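Rurlow bin-picking starter kit: was it worth a quarter of our budget?

Posted by Flurina Schwaiger on 05/02/2021
Filed under: Kit reviews, Buying and budgeting

I promised a few of you a proper write-up of the Rurlow starter kit once we'd lived with it for a while, so sorry for the wait. We ordered it in October, it took 11 weeks to turn up, and I've been grumpy and delighted with it by turns ever since.

Quick background if you're new. We're a small training workshop, and I'm the one who gets to spend the equipment money (and the one who gets shouted at when it's gone). We already had the arm. What we didn't have was everything else you need before an arm can pick anything out of anything: something to pick from, something to pick, a gripper that suits it, and a way of stopping the whole lot sliding about. I'd put aside 25 per cent of the year's budget for that and assumed there'd be change left over. There was not a lot of change.

What you get

The kit I bought is the middle one. You get a two-finger gripper with the adapter plate, a cable set, a folder of mounting drawings, a year of email support and a login for the Sirkico planning software, more on which in a bit. You don't get a bin. You don't get parts to pick. You don't get clamps either, and the mounting drawings assume you've got a steel table with a nice grid of threaded holes in it. If you've got one of those, lovely. If you've got a wooden top like ours, you're on your own from page one.

I did ask about this before ordering. Raymonde Boychuk on their sales desk was very straight with me and said most customers source their own bin, and that I should budget for one. I wrote it down and then forgot to do it, so I can't blame her!

The gripper

This is where the money goes and I think it's good. The fingers are metal, they close evenly, and I haven't had to adjust them since the first afternoon. The adapter plate went on without any filing or swearing. Nestor Umali did most of the fitting and reckons it's as tidy as the Tornora one he used at his last place, which cost a fair bit more.

My one moan is the finger length. They're fine for things lying in the open, but with a deep bin and a block up against the wall you start worrying about the wrist long before the fingers get there. Longer fingers are an extra. Of course they are. Get the quote for them at the same time as the kit, because ordering them later meant a second delivery charge for us and another wait.

The cable set

Generous lengths, decent plugs, labels that stay on. I'd rather have too much cable than too little, but do think about where the slack is going to live. We've got a lot of it bundled over the top of the arm, and it took several goes to find a route that didn't tug when the wrist turned. Buy a big bag of ties and some proper sleeving. It's pennies next to everything else and you'll want it on day one.

The software

Hmm. Sirkico is clever and I'm sure it's wonderful if you sit in front of it all day. I found it fiddly. The grasp planner wants you to draw your bin before it'll do anything, and if your bin has sloping sides (as any sensible one does) you have to build them up a panel at a time. I lost most of a day to that. Once it was in, it was in, and I've hardly touched it.

What I'd warn you about is the licence. Year one is included and after that you pay, and the renewal isn't on the main quote. Ask for it in writing and put it in next year's plan now, while you remember. Abundio Orozco from our accounts side caught that one, not me, and he has been quite smug about it.

The bits I bought separately

The bin is sheet metal with sloping sides, and I got it from Shahbazi, who do a scratch-and-dent list that's well worth an email. I was never going to pay full price for something whose entire job is being scraped by a gripper. The finish does take a beating, mind. If you need yours to look smart for visitors, this isn't the route for you.

For parts we went with plain rectangular blocks in red and dark green. I'd had grand plans for real castings, but blocks are cheap, they lie at awkward angles just like the real thing, and two colours give trainees something to sort by once they've got the hang of picking. Start there. You can spend on fancier parts when somebody's ready for them.

Holding it all down is a matter of bar clamps. I priced up a proper fixture and the figure made my eyes water, so clamps it was, and I've stopped feeling guilty about it. They're quick to shift when we want the table for something else.

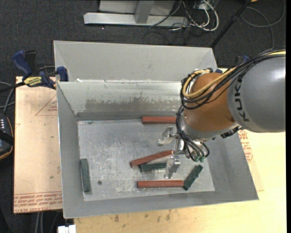

The arm at work in the bin, with three red blocks and three green ones to choose from.

You'll see what I mean about the scuffs, and about blocks getting close to the walls. The red one along the back is the sort that makes me wish I'd ordered the longer fingers first time round.

What I'd put in the budget

If I were doing the sums again, I'd split them differently. The kit itself, yes, but then a separate line for the bin and parts, another for clamps and cable tidying, and one for your own time (I'd allow 3 full days for two people, and that's if the drawings suit your table). Then the licence renewal. I'd also keep a little pot back for whatever you've missed. We had none, and the finger extensions had to wait until Eulalia Quiroga kindly let me raid her consumables money.

Delivery is worth pinning down too. I planned our first course around the date on the quote and had to move it.

Would I buy it again?

Yes, I would. The gripper alone makes up for most of the grumbling, and the email support has been quick and friendly every time I've used it. I'd just go in with my eyes open about how much of a "starter kit" you end up finding for yourself. If you already run Sirkico, ask whether they'll sell you the kit without it - I didn't think to, and another workshop tells me they got a discount that way.

Good: gripper, cables, support.
Less good: finger length, software set-up, drawings that only suit a steel table.
Check before you sign: licence renewal, delivery date, price of longer fingers.

I'll do a separate post on the longer fingers when we've given them a decent run. If you've got the smaller Rurlow kit I'd love to hear how you're getting on with it, so do leave a comment.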